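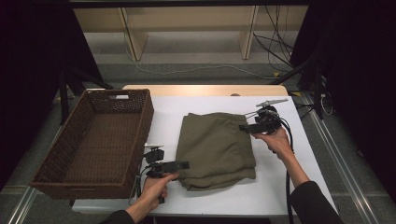
Keeping a hand-held gripper pair in working order: report on the Kirel station

1. What we were asked to do

The station came to us with a two-page setup sheet from Irkow and a promise that the grippers would need no attention for 4000 open-close cycles. Our job was to set the pair up for garment work, look after it for the term, and say whether the sheet could be trusted. Our short answer is that parts of it can.

2. Setup

The sheet says to zero both grippers with the fingers closed on nothing, then start work. We tried that and did not like it. A zero taken on bare pads tells you where plastic meets plastic. It does not tell you much about where the jaws stop once there is cloth between them.

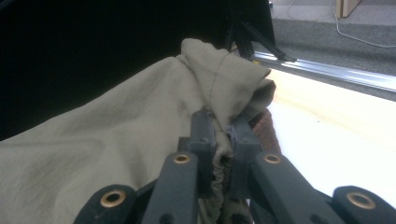

Our main complaint is with the linkage. Each gripper closes through flat arms that are supposed to keep the two jaw blocks parallel, and any slack at a pivot reaches the pads sooner or later. Irkow's sheet treats this as a fault you would hear. We never heard anything. What we learned to do was close the jaws on a gathered part of a garment, where the fabric bunches up thick, and look at the narrow gap between the blocks. The brass-colored eyelets in the rounded ends of the arms are worth checking at the same time, as they are easy to see from the gripper's own camera. If the gap is wider at one end, the zero is worthless and there is no point recording it.

We also disagree with the sheet on cables. It shows them clipped tight to the handle. With the clip tight, our wrist turns pulled on the plug, so we left a loose loop and checked the plug by hand before each session.

3. Upkeep

We kept a cycle log. The left gripper reached 3826 before its reading at full close began to wander, which is short of the promised figure, though not by enough to accuse anyone of anything.
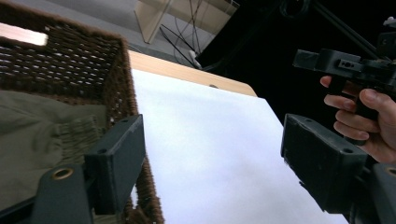
The log has one weakness we should admit. It counts every closure the same, whether on thin fabric, thick fabric or air, and we doubt the wear is the same. The Katayama method, which we were told to follow, has the same problem and does not mention it.

Pad screws were checked every 660 cycles. Most checks found nothing. On two of them a screw on the right finger took a small turn, and we are not convinced the interval had anything to do with catching it. Wiping the pads made no difference we could measure.

4. Repair

We swapped the left pivot set for a spare from Ikell. The job took 18 minutes, most of it spent getting the old washers out without losing them.

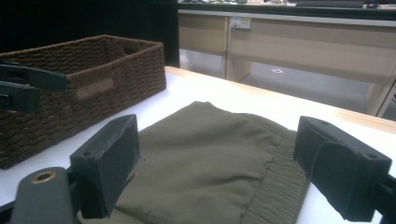
After the swap the reading settled, and it stayed settled through Sunday's session. One session is thin evidence. The new set may simply be stiff, and stiffness can pass for accuracy until it wears in. We would want the same test again near the end of the spare's life.

5. Recommendations

Take the zero on cloth. Leave slack in the cable. Write down what was being gripped along with the cycle count. Keep the 660 interval for now, as we have no better number to offer, and order the next pivot set before it is needed.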